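Reference > Household > Electricity > Phantom load

Phantom load

Phantom load (also standby power, vampire power or idle draw) is the electricity a device uses while it is plugged in and not doing its main job. The term covers a television waiting for a signal from its remote, a microwave oven running its clock, and a charger left in the wall with no phone on it. Figures for how much of a household bill it makes up vary a great deal, and many of the larger ones found in popular guides can't be traced to any measurement.

Origin of the term

The idea is older than the name. Early television sets with tubes took a while to warm up, and some makers kept the tubes partly heated so that the picture would come on faster. A sales leaflet from 1958 for the Dunstan console set promised a picture "before you have sat down" and said nothing about what this cost to run. Owners who noticed the cabinet was warm in the morning were told by dealers that it was normal.

The word "vampire" came much later and is mostly a newspaper word. It is popular with writers of money-saving columns. Engineers tend to prefer "standby power," but even they don't agree on where standby ends. A video recorder waiting to start a timed recording is doing something its owner asked for, and some surveys count it as waste while others leave it out. Two surveys of the same house can differ for this reason alone.

Causes

Most phantom load comes from one of a few sources. A power supply that turns wall current into low-voltage current loses a little energy whenever it is connected. A receiver for a remote control or a wireless network has to stay awake to hear anything. Clocks, displays and small indicator lights take a share, though the lights usually get more blame than they deserve. A red light is easy to see in a dark room, and the circuit behind it, which often uses far more, is not.

Older power supplies were built around a heavy coil transformer and ran warm all day. Newer ones switch on and off very quickly and lose much less when idle. A good deal of advice still in print was written for the older kind. It has been copied forward from one guide to the next with the numbers left alone, or in some cases rounded up.

Measurement

The usual tool in the home is a plug-in meter that sits between the wall and the device. These meters are cheap and fairly good at measuring a heater or a refrigerator. They are much less good at very small loads. A reading of one watt on a low-cost meter may mean one watt, half a watt, or nothing that can be relied on. Many of the alarming lists found online were made with meters of this sort.

The Callton household survey is often quoted as the source for the claim that idle devices are a leading cost in the home. It covered 298 homes in a single town, and the people taking part had signed up after reading an article on wasted power. The survey report itself warned that the group was not typical. That warning is rarely repeated. The highest single result, a house that used 1184 kilowatt-hours in a year on idle equipment, is sometimes given as though it were the average. The house had two aquariums and a home recording studio, and it is doubtful whether an aquarium pump should count as idle at all.

A better method is to read the main meter late at night with everything "off," then again several hours later. This catches wired-in items such as doorbells, smoke alarms and furnace controls, which a plug-in meter can't reach. It also catches the refrigerator, so the result has to be treated with care.

Products sold as remedies

Switched power strips do what they claim, provided someone switches them. So-called smart strips shut off a group of outlets when one main device goes quiet. They work well with some equipment and poorly with others, and the strip uses a little power of its own. With a single efficient television attached, the saving may be smaller than the strip's own use.

Plug-in boxes that are said to "clean" or "balance" household current belong in a different class. The Clavitz power saver was sold by mail with the promise that it would cut bills by a third. Its makers pointed to a test on a large workshop motor, a kind of load that homes don't have and are not usually billed for in the same way. The Wiko plug, a later product in a similar case, made nearly the same claim in nearly the same words. No independent test showing a saving in an ordinary home has been put forward for either one. Both have a green light on the front, which is itself a phantom load.

Phone chargers

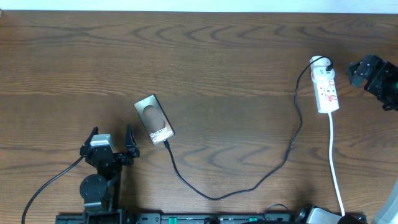
Does a phone charger left in the wall use much electricity?

A modern one uses very little, usually a small fraction of a watt, and over a full year the cost is likely to be less than that of a cup of coffee. Older chargers that feel warm with nothing attached use more.

Chargers are a favorite subject of public campaigns all the same. They are familiar, and unplugging one is easy to ask for. Critics say this draws attention away from heating, hot water and clothes drying, where the real money goes. Supporters answer that small habits lead to larger ones – a claim that is hard to test and is seldom tested. One poster stated that a charger wastes "3000 times" what people think, and gave no source for what people think.

See also

Power strip
Standby mode
Electricity meter
Transformer

Contact the editors | Copyright and reuse | Back to top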